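Clovley Field Scheduling App
Progress report, second funding period
Prepared by Ondatico for the Drirnetetti Fund
Jul 27, 2018

Status

The second period covered the rewrite of the sync layer, the first release to pilot users, and the move of the back end to the new hosting account. The first two are finished. The hosting move is finished except for the reporting database, which is still on the old account and will stay there until the export job described below has been replaced.

Spending is within the approved budget. One line, contract design, is overspent and is offset by an underspend on test devices. The finance sheet sent with this report has the detail.

Work completed

Sync layer. The version delivered in the first period wrote every change straight to the server and failed when the phone lost signal. The replacement keeps a local queue on the device and sends changes in order when the connection returns. Conflicts are settled on the server by field. If a dispatcher moves a visit while a technician edits the notes for the same visit, both changes are kept. If both edit the same field, the dispatcher's value is used and the technician's value is saved in the visit history, where either can read it.

Gintarė Vaher wrote the queue and most of the conflict rules. The automated test suite for this part now has 669 cases. All of them pass on both phone platforms. An earlier build had a fault in which photo attachments were queued ahead of the visit they belonged to, so the server rejected them. The fix was to hold attachments until the parent record has been confirmed.

Pilot release. The pilot opened in March with 33 technicians at two service companies. The release was limited to three functions: the day list, visit notes with photos, and status changes. Invoicing and parts ordering are hidden behind a setting and were not shown to pilot users.

Design. Sheyla Inga redrew the day list after the first round of calls. The original layout put the map at the top and the visits under it, and technicians scrolled past the map every time. The list now opens first and the map is one tap away. Text size follows the phone setting. Button labels were cut to one or two words, and the status buttons were moved to the bottom of the screen where they can be reached with the thumb.

Hosting. The application servers and the main database were moved in a planned outage overnight. The outage ran longer than scheduled because a certificate on the load balancer had been issued for the wrong host name. Service was restored before the first shift. A check of certificate names has been added to the deployment script.

Pilot results

Support received 102 tickets from pilot users during the period. Most concerned sign-in. The pilot companies use shared phones, and the app was signing out the previous user without clearing the cached day list, so the next person saw someone else's visits for a few seconds. This was treated as a data exposure, reported to both companies, and fixed in the next build. The remaining tickets were split between slow photo upload and requests for functions outside the pilot.

Photo upload is still slower than the target in the grant agreement. Images are now reduced in size on the device before sending, which helped on newer phones. On the oldest supported models the resizing step itself takes too long. Stefaniia Dmytriv is testing a version that sends the note first and the image later in the background — early numbers are good, but the sample is small and we are not reporting them yet.

Changes to plan

Parts ordering has been moved to the third period. The supplier catalogs arrive in different formats, and the import tool planned for this period handled only one of them. We chose to finish the sync work first. The total scope is unchanged.

The load test was run at 300 concurrent sessions, as set out in the agreement. Response times stayed within the limit except for the monthly report screen, which runs its query against live tables. That screen will be switched to a nightly copy of the data. Users will see figures from the previous day, and the screen will say so.

Geum-ok Joo has taken over as product owner from Da-eun Cho, who remains on the project as technical lead. The contact address for the Fund is the same as before.

Risks

The main risk is the reporting export. It was written by a previous contractor, Cho, a small firm with no link to our technical lead, and it depends on a library that is no longer maintained. It works, but it can't be moved to the new hosting account in its present form. A replacement is under way. Until it is done we are paying for two accounts, and the overlap is charged to the contingency line.

The second risk is app store review. The background upload needs a permission that reviewers sometimes question. We have written the explanation text and will submit the build early to leave time for one rejection.

A third item was closed. The license question on the mapping component has been settled with the vendor, and the fee is fixed for the life of the grant.

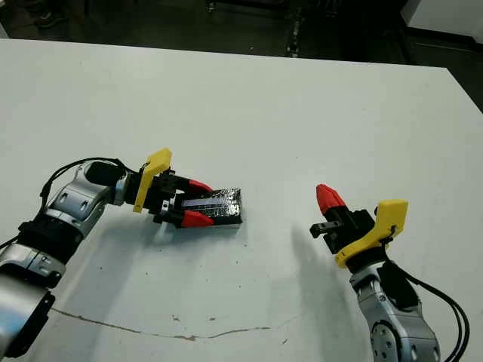

Can the pilot companies keep using the app if the third period is delayed?

The current release will stay available to both companies on the same terms, with hosting and support paid from the second-period budget until it runs out. No new functions would be added in that time. Security fixes would continue.

Plan for the third period

Work will be taken in this order:

Replace the reporting export and close the old hosting account.
Release background photo upload to all pilot users.
Extend the catalog import to the remaining supplier formats.
Turn on parts ordering for one company, then the other.
Run the accessibility review with an outside tester.

Invoicing stays at the end of the period. It depends on parts ordering, and both companies have asked that the two not be introduced in the same month. Training material for dispatchers will be written alongside the parts work. Sheyla Inga will draft it and Stefaniia Dmytriv will check it against the build.

Decisions requested

We ask the Fund to approve the transfer of the underspend on test devices to contract design, as shown in the finance sheet. We also ask for confirmation that the upload target in the agreement applies to the time until the note is saved — the present wording could be read as including the image. A written reply to Geum-ok Joo is enough for both items.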